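Open day at the Gukora rehearsal rooms, Wastolby

Gukora opened its doors to visitors on 6 April 2020, and I took the 37 bus out to Wastolby to see it. The building was a seed warehouse until the band Gonholm rented the upper floor to record their second album, Ambaye. They stayed on, and the rest was divided into rehearsal rooms later.

The tour went through 2 of the rooms and the control room. The drum room has a low ceiling and a very short echo, the sound you hear on the first side of Ambaye. The original tape boxes are on a shelf in the corridor, with track times written on the spines.

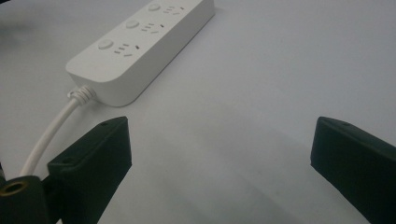 White power strip on a pale tabletop, Gukora.

Gonholm played four songs downstairs in the afternoon, all from the album. The bass was too loud near the stairs and fine at the back. A reissue on vinyl was for sale at the door, 531 copies, hand numbered. Mine is 818, so the numbering must carry on from the first pressing. The last bus back leaves before the bar closes.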